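The attic room, finally

I've been promising an update on the attic bedroom since last October, and a few of you have been (very politely) asking if it ever got done. It did! Mostly. There's a light fitting I'm still arguing with, and the ceiling needs a second coat on the part where I ran out of paint and patience on the same afternoon.

If you're new here, this is the little room at the top of the house with the slanted ceiling. For 3 years it was where things went when they didn't have a home. Suitcases, the fondue set, a box marked Tkachenko that came with us from the old apartment and turned out to be full of extension cords. I carried 51 loads down those stairs. I know because I kept a tally on the back of an envelope, mostly so I could complain about it accurately.

The big headache was the slope. You can't put a second wardrobe on that side, or at least not one you can open. I measured for one at Stuniton and then lay awake doing the math and it was never going to work. So I went low with a white open shelf, all cubbies, running along the side of the bed under the sloping wall. I love it so much more than I thought I would. Sweaters and dark jeans get folded and shoved in, and I can see what I own, which has cut down on the number of times I buy the same black T-shirt. The top has become the blanket spot. My blue knit one lives up by the head of the bed and I have never once folded it.

The headboard is the only thing I didn't fuss over. Plain wood, a nice honey brown, a bit of a curve on the top. I found it secondhand near Grerura, drove home with it sticking out between the seats, and gave it a good wipe down. Done. I'd planned to paint it white to match everything else and I'm so glad I got lazy, because the room needed something warm in it.

Now the bedding! I went back and forth for weeks. Everything I owned was gray, and with white walls and white shelves it felt like sleeping in a dentist's office. The one I picked is from Flelura and it's stripes all the way – mustard yellow, light gray, white, a slatey blue, and then a blue border with a white zigzag at the bottom edge. It was 30 percent off and I still winced. But the yellow does something really cheerful under that ceiling, especially on a gloomy day, and the blue pillows I already had look like I bought them on purpose.

What I haven't solved is coats. There are no hooks up there yet, so the bed is the hook. My big green puffer spends half its life in the middle of the duvet, and every night it gets moved to the floor, and every morning it goes back. I keep looking at the wall beside the headboard, but there are switch plates on both sides and I don't want to drill anywhere near them. Maybe the back of the door? It's some 18 steps down to the hall closet and I'm just not going to do it.
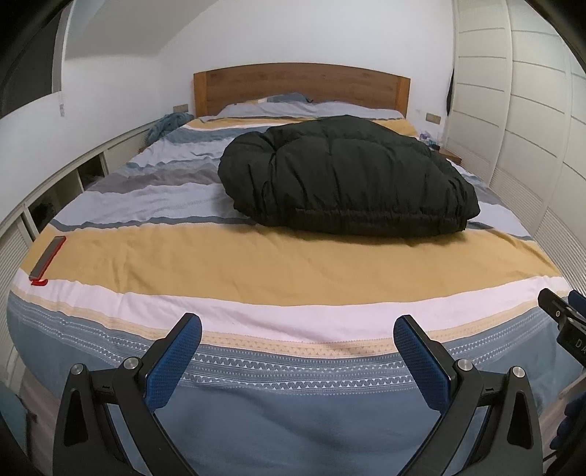
A reader wrote in to say the back of the door is the way to go, but to get the kind of rack that screws on, as the over-the-door ones rattle every time you close it and hers scraped the paint off the frame within a month. She also thinks I should leave the bottom row of cubbies empty for boots, and I'm considering it.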